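We use cookies to improve this site. Accept | Settings

Trikach Robotics Club: progress report to the Quintana education fund
Last updated: 27 Apr 2018

1. Simulation environment

The grant paid for 2 workstation licenses of the Zovent simulator. Students finished the tabletop environment this term and are now tuning object models and lighting. Close views are used to check edges, shadows and surface detail, such as the raised letter on the blue block.
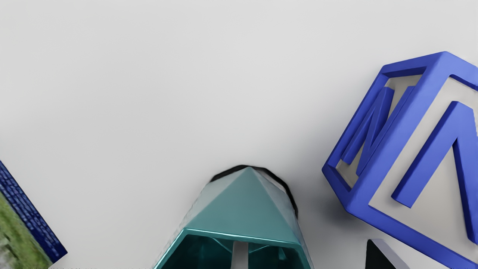

2. Grasping exercise

Each team writes a controller for the simulated arm and two-fingered gripper. The object set mixes groceries with small household items and toys. A team is scored over 300 trials with changed layouts. The best controller so far completed 160. Most failures came from cylindrical objects placed close to boxes, where the approach path is narrow.
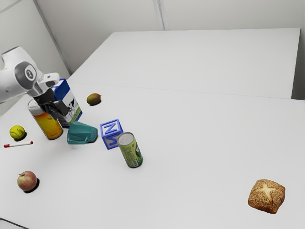 Simulated workspace, gripper above the juice container and next to the milk carton.

3. Attendance and remaining work

Enrollment is 14 students. Collision settings for the teal part need revision, as its angular shape gives unstable contacts. The Flendik planning module has been installed but not tested. Final scoring is scheduled for August. No change to the budget is requested.

Contact | Copyright Trikach Robotics Club | Back to top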